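Chapter 7
Registering a Faith: Permits, Recognition, and the Right to Meet

Chapter outline
7.1 Belief and practice in law
7.2 Why states keep registers
7.3 Case: the Dravville register
7.4 Membership thresholds
7.5 Unregistered worship
7.6 Remedies and appeals

Key terms: registration, legal personality, recognition, threshold, notification, manifestation of belief, house congregation

Most legal systems draw a line between holding a belief and acting on it. A person may believe whatever he or she likes, and the law has little to say about it. Once that person meets with others, rents a hall, prints a book, or teaches children, the law begins to take an interest. Chapter 6 dealt with laws that punish a change of religion. The present chapter deals with something less dramatic and far more common, which is the paperwork a religious community must complete before it can operate in the open.

Students sometimes expect this to be a dry subject. A refused permit rarely makes the news. Yet for many small communities the registration office is the only part of the state they deal with, and the decisions made there settle whether they can own a building, hire a minister, or bury their dead according to their own customs.

7.1 Belief and practice in law

International human rights treaties generally protect two things. The first is the freedom to have or adopt a religion or belief. This is treated as absolute, and no emergency or public interest allows the state to interfere with it. The second is the freedom to manifest that belief in worship, teaching, practice, and observance. States may limit the second freedom, but the limit must be set out in law, must serve a recognized aim such as public safety or the rights of others, and must go no further than needed.

Registration rules fall under the second heading. A government that requires a congregation to register will usually say that it is regulating practice and leaving belief alone. Whether that claim holds up depends on what happens to a congregation that does not register. If the only result is that it cannot open a bank account in its own name, the burden may be light. If its members can be fined for praying together in a kitchen, the burden is heavy and the distinction between belief and practice becomes hard to maintain.

Festivals and shared meals raise the same question. Food set out for a religious occasion may be treated by one official as a private dinner and by another as an act of public worship that needs a permit. The statutes seldom say which, and the matter is left to local practice. Section 7.5 returns to this point.

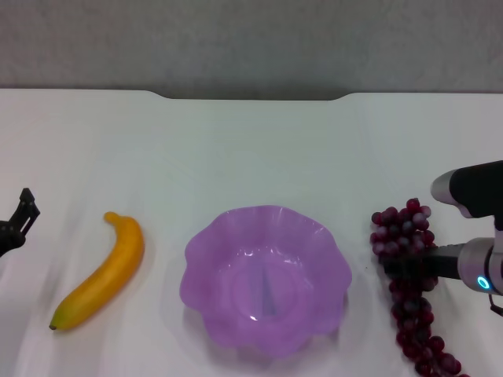

7.2 Why states keep registers

Governments give several reasons for keeping a register of religious bodies. Tax is the most common. If religious bodies are exempt from certain taxes, the tax office needs a way to tell which bodies qualify. Property is another. A congregation that wants to own land needs legal personality, meaning that the law treats it as a person able to own, sue, and be sued. Without it, the building has to be held in the name of an individual member, and disputes follow when that member dies or leaves.

Some states go further and use the register to decide who may perform marriages, visit prisoners, or give religious instruction in public schools. The more of these functions are tied to registration, the greater the cost of being left off the list.

It helps to separate three types of system.

Notification systems. The community informs the office that it exists. The office records the notice and has no power to refuse.

Conditional systems. The community must meet stated conditions, such as a minimum number of members or a written constitution. The office may refuse if the conditions are not met, and its refusal can be appealed.

Permission systems. The community must receive approval before it may meet at all. The office has wide discretion and may not have to give reasons.

Few states fit one type exactly. A statute may read like a conditional system while the office that applies it behaves as though its permission were required.

7.3 Case: the Dravville register

The province of Dravville adopted a conditional system. Under its first registration act, a religious body needed 70 adult members living in the same district. The number was chosen because the drafters took it from an older law on farming cooperatives. In its first years the office accepted 389 applications, nearly all from congregations that had been meeting for a long time.

The act was then amended. The threshold rose to 3000 members across the province, and bodies already on the register were told to apply again by the end of January. Large communities met the new figure without trouble. Smaller ones did not. The Mudeck Fellowship, a body with 1203 members, had owned its meeting house under the first act. When its second application was refused, it lost legal personality and its title to the building came into question.

The Fellowship had three options. It could join a larger body with similar teachings, give up the building and meet in homes, or go to court. It chose to go to court. Its main argument was that the amended act did not serve any of the aims that permit a limit on religious practice. The province answered that the higher threshold protected the public from fraud by small groups. The court asked for evidence of such fraud and received very little.

Before reading the judgment in Section 7.4, write down which of the two arguments you find stronger and what further facts you would want to know. Then compare the Dravville act with the notification law of Sirnow, reprinted at the end of this chapter, and note where each one leaves room for an official to refuse.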